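発表者用メモ 「暗色ニス塗り木製品を淡色壁の前に置くときの間隔と採光」
持ち時間 12分 質疑は別枠

導入(1分半)
前の発表からの切り替え中に配布資料の有無を確認。自己紹介は所属のみ。Stasvilleの改装案件で出た問い合わせが発端であることを述べる。問い合わせの内容は「壁は塗り直したのに、家具の脇だけ汚れて見える」。拭いても取れないという苦情が9件、うち塗膜の不良は2件。残りは影の問題として扱った。

用語の確認
「接触影」は家具と壁が接する付近に生じる暗部。「半影」は光源に幅があるために生じる、濃度が連続的に変わる領域。本日は両者を厳密に分けず、測定の箇所でのみ区別する。会場から質問が出たら配布資料の2ページ目へ誘導。

壁側の条件
対象は艶消しの淡色塗装に限定する。オフホワイトから明るいグレーまで。模様や凹凸のある壁紙は除外。理由を聞かれた場合は、表面の陰影と家具の影が分離できないためと答える。平滑で均一な面ほど、わずかな濃度差が目につく。
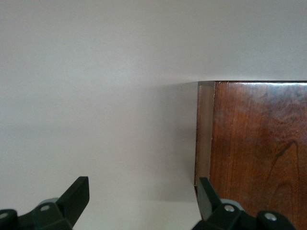
I-hsuan Shih
Skarnonholm 内装仕上げ担当

影の読み方(3分)
壁の影は木部の左側面に接したところが最も濃く、左へ行くにつれて壁の色に溶ける。明確な境界線はない。汚れや塗りムラとの見分けは、まずこの濃度の勾配で行う。汚れであれば照明の位置を変えても残る。影であれば動く。現場での判定はこの手順で足りる。
高さ方向にも触れる。影は天端とほぼ同じ高さから下に向かって出ている。天端より上の壁には及んでいない。
ここで水を飲む。

木部側の条件(3分)
正面は赤褐色から濃い焦げ茶までの幅がある。樹種は断定しない。チェリーかマホガニーかと必ず聞かれるが、色調だけでは判定できないと答えて先へ進む。着色ニスの可能性も残る。
左の縁に淡い黄褐色の帯がある。側面か木口と思われる。正面との境に細く明るい縦の筋。暗い正面、淡い帯、壁の影という順に並ぶため、隣り合う影の濃さを目視で評価すると誤差が出る。比較には必ずグレーの色見本を当てる。
帯の下の方、縁が内側に入る小さな段についても一言。細い暗部があるが、欠けか加工かはここでは論じない。補修の判断は必ず現物で行う。写真での見積もり依頼は断ること。

間隔の検討
Yenの事務所での試験。同寸の箱を壁に密着させた場合と、5 cm離した場合を比較した。測定はHuệ Tiêu。密着では影が狭く濃い。離すと広がり、最大濃度は下がる。家具を奥へ押し込むほど脇がきれいに見えるという思い込みは、ここで訂正しておく。
数値の表は配布資料にある。読み上げない。
Cellhamの試験結果は窓の向きが違うため本発表には含めない。Gifty Amoahから追加測定の提案あり、9月以降に検討。

照明についての補足
片側からの光が強い部屋では、反対側に弱い補助光を置く。ニスの艶が強い場合、補助光の映り込みが正面に出るので、角度を先に決めてから明るさを調整する。順序を逆にするとやり直しになる。

想定質問
・艶消しニスに塗り替えれば影は減るか → 壁の影はほとんど変わらない。変わるのは正面の映り込み。
・壁を濃い色にすればよいか → 目立ちにくくはなるが、部屋全体の明るさが落ちる。
・脚付きの家具でも同じか → 床側からの反射が加わる。未測定。
・清掃業者への説明文はあるか → Jui-lin Chowが作成した文面を共有可。

時間が押した場合は照明の補足を省き、想定質問の一つ目に含めて答える。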